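Section 5: Running the PC Teardown Demo on Open Day

I wrote this section after our spring open day at Vilton, when I ran the Nikton cell for visitors all by myself and learned a few things the hard way. If you've done Section 4 (powering up the arm and loading the Calleck program), you're ready to go. Give yourself 40 minutes before the doors open - more if you've never done it!

5.1 Laying out the table

1. Lay the tower on its side on the slatted table, open side up. The power supply goes on the edge nearest the visitors, so the drive bay ends up on their right.

2. Set the gray fixture plate to the left of the tower. Push down on each corner. If it rocks, something's stuck in a groove underneath (for me it was a zip tie).

3. Check that the plug is out of the wall. Then check again.

4. Tuck the red, yellow and black power wires in toward the drive cage. I like to do this with my hands inside the case BEFORE the arm is enabled, and so should you.

Caution: Never reach into the case while the arm is live, even to flick one little wire out of the way.

5.2 The first move

5. Pick job 118 on the pendant and set the speed to slow. Visitors like slow, trust me.

6. Step the arm down over the board and stop it there. Crouch a bit and look at the gap between the fingers and the memory slots from the side. You want daylight!

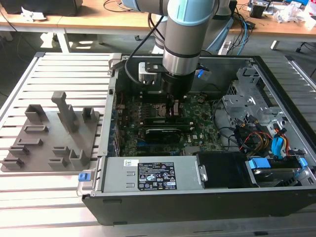 Figure 5-1. Gripper over the motherboard, near the CPU socket.

7. If the gap looks tight, back the arm up and redo the height offset from Section 4. Don't nudge the case to make it fit (I did that, and then every single position after it was off).

5.3 Talking while it runs

This is the fun part. I park the arm away from the case between runs and let people lean in for a look at the processor and the drive with its blue clips. Most of them have never seen the inside of a desktop, and they'll ask you all kinds of stuff, so keep the pendant in your hand and one thumb near the stop.

8. Point out the holders on the plate and explain that parts go there after they come out of the case.

9. Ask everyone to step back behind the tape, say "moving" out loud, and start the next run.
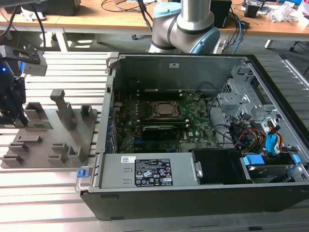 Can I let a visitor press the start button?
Only with you standing next to them and holding the stop. Kids love it, so plan on a line.

Note: The Vlachou control box keeps a cycle counter. Ours read 3,009 when we closed up, and I wish I'd written down the number in the morning too. Write yours down.

5.4 Resetting between groups

10. Park the arm and disable it. Wait for the pendant to say IDLE.

11. Clear the holders and put everything back where it came from. Seat the memory with both thumbs until the latches click.

12. Look along the row of holders for stray screws. A screw in a holder means the next part sits crooked and the gripper grabs air.

13. Check the blue SATA cable by the drive. It likes to creep up into the arm's path.
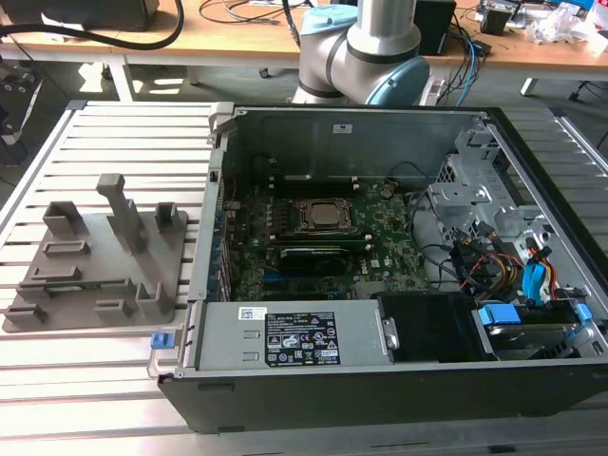

Jurgita Paulauskas wrote back after trying these steps with her own group: I'd move the screw check to the front, before you clear anything, or you end up knocking one down into the case and hunting for it while people wait. She's right, and I do it that way now, so swap 11 and 12 if you like.

5.5 Closing up

14. Save the log, home the arm and hit the main switch. Leave the tower on the table if you've got another session coming, and put the cover over it if you don't.

15. Hang the pendant on its hook with the cord looped loosely. Section 6 covers the log files.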